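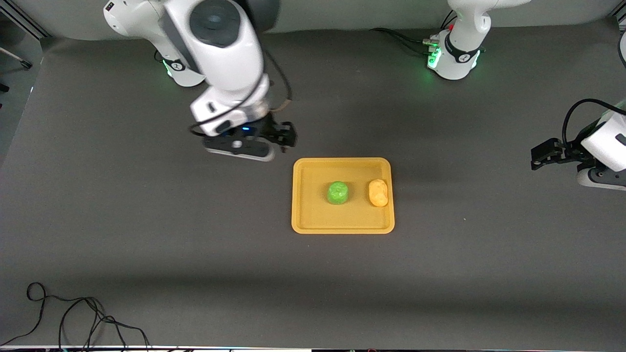 ## Arms on the sorting bench at Zetham: who still has their old job?

**rdespres**
Two arms on the bench now, working into a yellow tray. There were eight of us on hand sorting before January. Now two stay at the bench and the rest are on packing or goods in. Same pay, but packing is all standing. Anyone else been through this?

**flornon_nights**
Yes. Same thing at Flornon. My wrists are better and my evenings are worse, as the rota went to late shifts.

**S. Poirier**
I don't agree that it's the same job with less lifting. You spend the shift watching and clearing stops. I found that more tiring than sorting.

**rdespres**
Fair point. The view from the gripper is what I look at most of the day — soft lumpy pieces, a tray and a lot of grey.
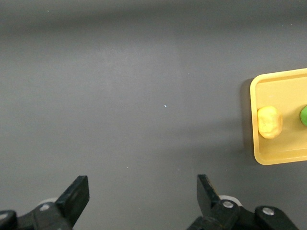
**Brock Zacharias**
Ask for the watching to be graded as its own job. We did, and it took 32 weeks, but it went through.

**S. Poirier**
Ours was refused. Get it in writing before the training starts.

**rdespres**
Will do. Meeting is next week.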